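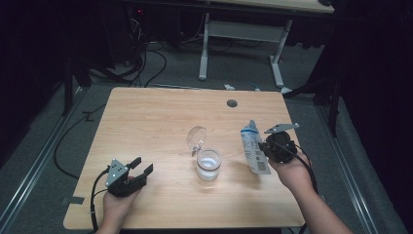

사진 제공: 두바지어(Duvasier) 생활용품 안내서 편집부

4장. 유리 저장병에 내용물 옮겨 담기

이 장은 투명 유리병을 처음 쓰거나, 쓰던 병을 비우고 다른 내용물로 바꿀 때 보는 부분입니다. 포장 상자에는 "열고, 붓고, 닫으면 끝"이라고 적혀 있습니다. 편집부는 그 말을 그대로 믿지 않습니다. 가루를 한 번이라도 쏟아 본 분이라면 비슷한 생각이실 겁니다.

4.1 시작하기 전에

1. 병을 평평한 탁자에 놓습니다. 탁자에 전선 구멍이 뚫려 있으면 구멍에서 떨어진 자리를 고르십시오. 가루가 구멍으로 들어가면 꺼낼 방법이 마땅치 않습니다.
2. 병 안쪽을 마른 천으로 닦고 빛에 비춰 봅니다. 투명한 병은 깨끗해 보이기 쉬워서 눈으로만 보는 확인은 그다지 믿을 만하지 않습니다. 손가락으로 안쪽 벽을 한 번 문질러 보십시오.
3. 봉지에 적힌 품명과 기한을 따로 적어 둡니다. 흰 가루는 병에 담고 나면 다 비슷합니다.

주의: 물기가 남은 병에는 가루를 담지 마십시오. "자연 건조 2시간이면 충분"하다는 안내도 흔히 보이지만 장마철에는 맞지 않는 말입니다. 시간보다 병 상태를 보고 판단하십시오.

4.2 봉지에서 병으로 옮기기

1. 뚜껑을 끝까지 젖혀 세웁니다. 반쯤 열린 뚜껑은 붓는 도중에 내려올 수 있습니다.
2. 봉지 윗부분을 가볍게 두드려 내용물을 아래로 모은 다음 모서리를 작게 자릅니다. 절취선이 있어도 가위를 쓰는 편이 낫습니다. 손으로 뜯으면 엉뚱한 방향으로 찢어지는 봉지가 많습니다.
3. 봉지 입구를 병 입구 안쪽까지 내린 뒤 천천히 기울입니다. 위에서 떨어뜨리면 먼지가 납니다.
4. 병의 목 아래까지만 채웁니다. 가득 채우면 숟가락이 들어갈 자리가 없습니다.
5. 입구 테두리에 묻은 가루를 닦고 뚜껑을 덮습니다.

참고: 우르네스(Urness) 깔때기를 함께 쓰라는 권장 문구가 제품 상자에 있습니다. 굵은 설탕에는 쓸 만했습니다. 고운 가루는 목에서 자꾸 막혀 결국 젓가락으로 쑤시게 되었으므로, 이 용도로 새로 사실 필요는 없다고 봅니다.

4.3 빈 병 점검

내용물을 바꾸기 전에는 병을 완전히 비우고 살핍니다. 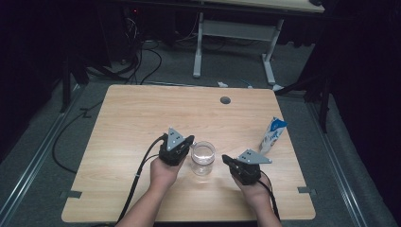 그림 4-2. 빈 유리병과, 탁자 오른쪽에 기울어져 있는 흰색·파란색 작은 갑

1. 입구 테두리를 한 바퀴 만져 봅니다. 이가 빠진 곳이 있으면 음식용으로는 쓰지 마십시오.
2. 테두리에 골이 있는 병은 골 사이를 솔로 닦습니다. 행주로는 잘 닦이지 않습니다.
3. 냄새를 맡아 봅니다. 향신료를 담았던 병은 유리보다 뚜껑 쪽에 냄새가 오래 남습니다.
4. 같은 탁자에 있는 갑이나 음료는 옆으로 치우고, 넘어져 있으면 새는 곳이 없는지 먼저 봅니다.

주의: 병에 금이 보이면 접착제로 고치지 마십시오. 얄로베로(Jallovero) 상담 창구에서는 실금 정도는 괜찮다고 답했으나, 편집부는 이 답변에 동의하지 않습니다.

4.4 자주 생기는 문제

가루가 굳었을 때: 마른 숟가락으로 부수어 보고, 덩어리에서 냄새가 나면 버립니다. 쌀알을 넣으면 굳지 않는다는 이야기는 널리 퍼져 있습니다만 저희가 해 본 병에서는 차이를 찾지 못했습니다.

뚜껑이 헐거울 때: 경첩 부위에 낀 가루부터 털어 냅니다. 그래도 헐거우면 뚜껑을 교체하십시오. 교체용 뚜껑의 부품 번호는 207입니다.

밀폐가 의심될 때: 빈 병에 물을 조금 넣고 닫은 뒤 개수대 위에서 기울여 봅니다. 물이 새는 병은 습기를 타는 가루에 쓰지 마십시오. 시험한 뒤에는 4.1의 건조 확인부터 다시 합니다.

개정일: 2023년 5월 31일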